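4.2 Gripper and wrist camera comparison

The second set of trials held the controller fixed and varied only the fingers and the camera placement. Both arms of the Flarnbridge cell were used throughout, each carrying a parallel gripper, with the gear assembly laid out on a black cloth over the work table. Section 4.1 showed that the controller settings had little effect on the final insertion step once the gear was held squarely. The picking step was far less forgiving, and it is that step which we examine here.

Two finger designs were compared. The first, referred to as the Darnard finger, is a solid wedge with smooth inner faces. The second, the Prokopenko finger, is a tapering wedge with an open slot along its body and a rough inner face. The slot was meant to let the finger give slightly on contact, so that a small error in approach angle would not push the gear out of the jaws. It has a further effect which we had not planned for: part of the work surface stays in view through the slot, and the tracker can sometimes keep hold of an edge that a solid finger would hide.

Each finger design was run with the camera in two positions. In the wrist position the camera looks along the fingers from close to the gripper base. In the overhead position it is fixed above the table. The wrist position gives a larger image of the part at the moment of closing, but the fingers themselves take up a good share of the view and may cover the part being sought. The overhead position does not move with the arm, and its view of the jaws is poor once the second arm has come in over the parts.

The task was the same in all cases. A flat ring-shaped disc and several spur gears were set down in loose positions, some of the gears lying on the disc and others directly on the cloth. One arm was to pick a named gear while the other held back or steadied the disc. A trial was scored as a success if the gear was lifted clear and remained in the jaws for 5 seconds. A trial in which the disc was dragged with the gear was scored as a failure, even where the gear itself was held. We ran 1000 trials in total, of which 700 used the wrist camera. The split is uneven because the overhead mount was not ready when the trials began in January; results are therefore given as rates within each condition, and we do not pool the two camera positions.

With the wrist camera, the Prokopenko finger did better than the Darnard finger on gears lying on the disc. Most Darnard failures were of one kind: the gear turned on its lower edge as the jaws closed and slid towards the finger tips. The rough face largely removed this. On gears lying directly on the cloth the two designs were close, and we draw no firm conclusion from the difference. The cloth can ruck slightly when a finger tip touches it, and this spoiled picks with both designs.

Hidden parts remained the main cause of failure for the wrist camera. When a gear lay behind a finger tip, the Devo tracker either lost it or joined its outline to that of the disc. White teeth against a white disc are a hard case for any method that works on edges, and the darker lower layer of the two-tone gears helped only when the side of the gear could be seen. Opening the jaws fully before the approach reduced these errors but did not remove them. A short sideways move of the wrist — a shift of 7 mm was enough in most cases — brought the hidden teeth back into view, at the cost of a longer cycle.

The overhead camera showed the reverse pattern. It seldom lost a gear before the approach, but its estimate of height was weaker, and the fingers often closed too high on the teeth. Changing the finger design made little difference to this. We therefore kept the slotted finger and the wrist camera for the full assembly runs in Section 5, with the sideways move added whenever the tracker reported low confidence. Figure 4 shows a wrist view with the second arm near the parts. 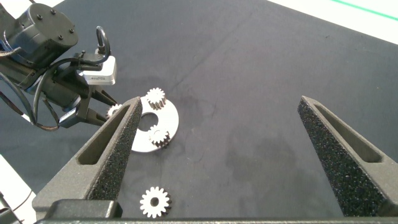
Figure 4. Wrist camera view with the jaws wide apart. One small gear is partly hidden behind the tip of the left finger; the second arm enters from the upper left.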